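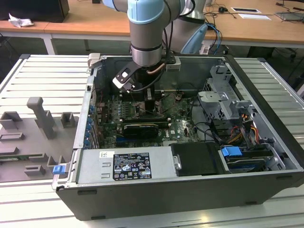 Cómo desmontar un PC de torre viejo por dentro (y no quedarse solo con la carcasa y la culpa)

Guía de taller, actualizada en agosto de 2026

Todo el mundo tiene un ordenador de torre en algún rincón. Está debajo de una mesa, hace de tope de puerta o sostiene una planta que tampoco pasa por su mejor momento. Se guardó «por si acaso», y el caso no ha llegado. Esta guía explica cómo abrirlo, sacarle la memoria, los discos, la tarjeta gráfica y el procesador, y clasificar lo que quede para reutilizarlo o llevarlo al punto limpio.

Está pensada para torres de oficina, de esas grises y negras que se abren sin apenas herramientas y llevan las lengüetas de colores para que uno sepa de dónde tirar. Si lo suyo es un equipo de juegos con cristal templado y luces, los pasos son parecidos, pero las luces no se las va a quedar nadie de la familia.

Qué hace falta

Un destornillador de estrella mediano y otro pequeño. El juego de Deltisport que tenemos en el banco costó menos que el café de la mañana y lleva años perdiendo puntas sin perder la dignidad.

Bandejas o tarros para los tornillos. Los tornillos de un PC parecen todos iguales hasta que hay que volver a ponerlos.

Alcohol isopropílico y un paño que no suelte pelusa. Usamos los paños Usberg, aunque sirve un filtro de café, que además huele mejor.

Bolsas antiestáticas para lo que se quiera conservar. Papel de aluminio no, por mucho que lo diga su cuñado.

Una superficie despejada, con buena luz y a la altura de los codos. El suelo del salón también vale si tiene menos de 40 años y las rodillas de fábrica.

Paso 1. Desenchufar de verdad

Apague el equipo, quite el cable de corriente y pulse el botón de encendido unos segundos para que se vacíe lo que quede en la placa. Retire después el monitor, el teclado y esa memoria USB que lleva puesta desde la última declaración de la renta. Antes de tocar nada dentro, toque una parte metálica sin pintar de la caja. Repita el gesto cada vez que se levante, sobre todo si lleva jersey de lana.

La fuente de alimentación no se abre. Nunca. Dentro hay condensadores que guardan carga un buen rato y no distinguen entre aficionados y profesionales. Se saca entera y se recicla entera.

Paso 2. Tumbar la torre y quitar la tapa

Ponga la caja de lado, con el panel desmontable hacia arriba. Trabajar con la torre de pie es posible, igual que cenar de pie, pero acaba cayéndose algo. En los modelos de oficina la tapa sale con un pestillo o con un par de tornillos traseros. Si no cede, busque otro tornillo antes de buscar la palanca.

Ahora, el polvo. Una brocha seca y blanda basta para la mayor parte. Si usa aire comprimido, sujete las aspas de los ventiladores con un dedo, y hágalo en la terraza salvo que quiera ver la pelusa repartida por todo el pasillo.

Paso 3. Hacer una foto antes de soltar cables

Con el móvil, desde arriba y de cerca. Después haga otra, porque la primera saldrá movida. Servirá si alguna vez quiere volver a montar el equipo, y también para ganar discusiones sobre dónde iba el conector pequeño.

Los cables de la fuente suelen ser un manojo de colores. Tire siempre del conector y nunca de los hilos. El grande de la placa lleva una pestaña que hay que apretar mientras se mueve un poco a los lados. Va duro. Todos van duros.

Paso 4. Sacar los discos

Los discos van en su jaula, a menudo con una lengüeta de color o una guía de plástico. Suelte primero los dos cables, el de datos y el de corriente, y luego deslice el disco hacia fuera. Si tiene cosas suyas dentro, apártelo ya y póngale una etiqueta. Un disco sin etiqueta en un cajón es un disco que alguien va a formatear en mayo del año que viene.

Para borrarlo bien, conéctelo a otro ordenador y haga un borrado completo, con calma. Lo del martillo es más vistoso, pero deja el disco inútil para quien podría haberlo aprovechado, y además hay que barrer.

Paso 5. Quitar la tarjeta gráfica y demás tarjetas

Las tarjetas van en las ranuras de expansión y se sujetan al chasis con un tornillo o con un cierre de plástico. Abra el cierre, compruebe si la ranura tiene una palanquita en el extremo y apriétela. Tire luego de la tarjeta en línea recta, cogiéndola por los bordes. Si solo sale una punta, pare y mire la palanquita otra vez. Casi siempre es la palanquita.

A la bolsa antiestática, y la bolsa a una caja. En la nuestra pone «Van Wyk», que era la marca de las galletas que venían dentro.

Paso 6. La memoria

Los módulos de memoria son lo más agradecido de todo el desmontaje. Se empujan hacia fuera las pestañas de los extremos de la ranura y el módulo sube casi solo. Se coge por los cantos, sin tocar los contactos.

Apunte de qué ranura sale cada uno. En muchas placas viene impreso al lado el nombre de cada hueco, con una letra para la que conviene tener buena vista o una hija con buena vista. Un módulo suelto de 2 GB ya no impresiona a nadie, pero a un equipo igual de viejo le puede alegrar la tarde. Mire si hay algún otro de la misma época en casa antes de tirarlo.

Cuando termine con las ranuras, aparte los cables que crucen por encima de la placa. No hace falta cortarlos ni hacerles un nudo marinero. Con que dejen paso a los dedos es suficiente, y el procesador, que viene ahora, agradece tener sitio.
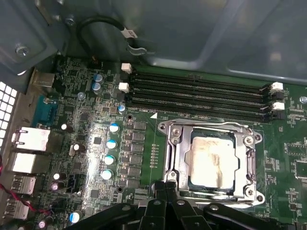 El disipador se quita en diagonal, aflojando un poco cada tornillo y pasando al opuesto, para que no cargue todo el peso en una esquina. Si se resiste, no tire hacia arriba. Gírelo con suavidad a un lado y a otro hasta que la pasta vieja ceda. Los años la convierten en una especie de cemento con opiniones propias.

Paso 7. Limpiar y sacar el procesador

La pasta térmica usada se limpia con el procesador todavía en su zócalo y bien sujeto por el marco. Humedezca el paño con poco alcohol y frote desde los bordes hacia el centro, cambiando de zona cada vez que se ponga gris. Se pondrá gris enseguida. También se pondrán grises los dedos, la manga y, por motivos que la ciencia no ha aclarado, una oreja.

Con la tapa metálica limpia y seca, baje la palanca del zócalo un poco, sepárela hacia fuera y levántela del todo. Abra el marco. Coja el procesador por dos bordes opuestos y súbalo recto, sin arrastrarlo. Según el modelo, los pines finos están en el zócalo o en el propio procesador, y en los dos sitios se doblan con mirarlos.

Fíjese en la marca de la esquina, que suele ser un triangulito. Indica cómo vuelve a entrar, por si el procesador tiene una segunda vida.

Si va a montarlo otra vez, ponga pasta nueva. La de Loron viene en una jeringuilla que da para bastantes ordenadores y para un solo despistado. Una gota del tamaño de un guisante pequeño es suficiente - no es una tostada y no hay que llegar a los bordes.

Paso 8. Placa y fuente

La placa va atornillada al chasis. En muchas torres son 6 tornillos o más, y el último está siempre debajo de un cable. No haga palanca: si no sale, falta un tornillo por quitar. Cuando esté suelta, deslícela un poco para liberar los conectores traseros y levántela por los bordes.

La fuente se sujeta con tornillos por detrás y a veces con un cierre por dentro. Sáquela con todos sus cables, enróllelos y sujételos con una brida.

Qué hacer con cada cosa

Memoria, procesador y tarjeta gráfica: si funcionan, se pueden vender, regalar o guardar en bolsa con etiqueta. Ponga el modelo del equipo del que salen.

Discos: borrados y probados, sirven para copias de seguridad que no le importen demasiado. Si hacen ruidos de molinillo, al punto limpio.

Placa y fuente: al punto limpio, en la zona de aparatos electrónicos. La pila de botón de la placa va aparte, con las pilas.

Chasis: es chapa y plástico, y también lo recogen allí. Antes quítele los tornillos que valgan la pena. En nuestro tarro hay más de 200 y seguimos sin encontrar el que hace falta.

Errores frecuentes

Dejar los tornillos encima de la placa «un momento».

Limpiar los contactos de la memoria con el dedo. La goma de borrar tampoco mejora las cosas tanto como se cuenta.

Tirar la caja con el disco dentro y acordarse de las fotos de la boda tres días después.

Guardar todos los cables de corriente. Con un par de repuesto sobra. El resto ya vive en el cajón de la cocina, enredado con el cargador de un teléfono que no tiene nadie.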